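스토바드(Stovard) 욕실·세탁 수납 전시장 방문기

아부하무르 외곽에 있는 스토바드 전시장에 다녀왔다. 입구는 물류 창고와 같은 건물을 쓰고, 1층은 타일과 바닥재, 2층은 수납 부속과 세탁 공간 모형으로 나뉜다. 관람은 오전 회차와 오후 회차가 있으며 필자는 오후 회차로 들어갔다. 접수대에서 방문증과 도면 한 장을 받았고, 도면의 구역 번호와 실제 안내판 번호가 일부 맞지 않았다.

1층에서는 메르코다르드(Merkodard)의 대형 타일이 면적의 절반을 차지한다. 벽용은 밝은 회색 대리석 무늬, 바닥용은 짙은 회색 석재 무늬가 주력이다. 담당 직원의 설명으로는 전시장이 보유한 견본이 1,000종이고, 그중 상시 진열되는 것은 500종이다. 나머지는 서랍식 보관함에 들어 있어 품번을 적어 내면 꺼내 준다. 무늬가 있는 타일은 한 장만 보고 결정하기 어려우므로 여러 장을 이어 붙인 판을 요청하는 편이 낫다. 줄눈 색은 타일보다 한 단계 어두운 것이 기본으로 적용되어 있었다. 벽면의 줄눈이 촘촘하지 않아 청소 면적은 줄지만, 절단면이 코너에 노출되는 경우 마감재를 별도로 주문해야 한다.

2층으로 올라가면 세탁 공간 구역이 나온다. 회색 대리석 무늬 타일로 안쪽을 두르고 알루미늄 프로파일로 골조를 세운 작은 칸이 있는데, 수납 부속의 배치를 확인하기에는 가장 쓸모가 있었다. 뒷벽 중간 높이에 가로대를 두고 흰색 철망 바구니를 걸었다. 바구니는 길고 얕은 직사각형 트레이 형태로, 양말이나 손수건 같은 작은 세탁물을 분류하는 데 적당해 보인다. 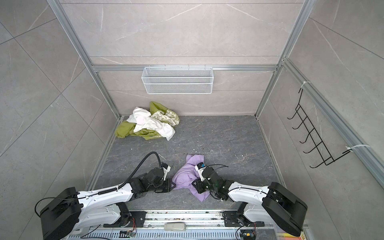

오른쪽 벽의 검은색 후크 랙은 고리가 6개다. 전용 브래킷 대신 흰색 케이블 타이 두 개로 레일에 묶여 있다. 임시 고정으로는 문제가 없으나, 젖은 수건을 여러 장 거는 용도라면 나사 고정식을 권한다. 케이블 타이는 장력이 한쪽으로 쏠리면 랙이 기울고, 남은 꼬리를 잘라 내지 않으면 천에 걸릴 수 있다. 직원에게 문의하니 같은 레일에 맞는 금속 클램프를 부속 코너에서 따로 판매한다고 했다.

세탁물은 바닥에 놓여 있었다. 올리브색 천 위에 흰 천이 겹쳐 있고 옆으로 녹색 꽃무늬 천이 이어지며, 보라색 천 한 장은 앞쪽에 따로 있다. 짙은 바닥재에서는 밝은색 천의 윤곽이 잘 구분되지만, 흰 부스러기도 그만큼 눈에 띈다. 보풀이 많이 나오는 세탁물을 바닥에서 분류하는 집이라면 바닥색을 한 단계 밝게 잡는 것을 검토할 만하다. 타일 표본을 고를 때 이 점은 조명 아래에서 직접 확인해야 한다.

같은 층 안쪽에는 브라토우(Bratow)의 건조대와 접이식 선반이 있다. 벽에서 펼치는 방식의 건조대는 힌지 유격이 작고, 접었을 때 돌출이 적다. 다만 설치면이 타일일 경우 앵커 위치가 줄눈과 겹치지 않도록 미리 도면에 표시해야 한다. 선반은 깊이가 두 가지뿐이어서 세제 대용량 용기를 올리려면 깊은 쪽을 택해야 한다.

출구 옆 부속 코너에는 낱개 포장된 후크, 클램프, 줄눈 보수재가 진열되어 있다. 상설 재고는 3,000점이라고 안내판에 적혀 있으나 규격별 편차가 크다. 필자가 찾던 짧은 클램프는 품절이었고 다음 입고는 1월로 안내받았다. 타일 견본은 보증금을 내면 반출이 가능하며, 반납은 접수대에서만 받는다. 주차장은 건물 뒤편에 있고 오후 회차가 끝나는 시각에는 화물차 출입과 겹쳐 나가는 데 시간이 걸린다.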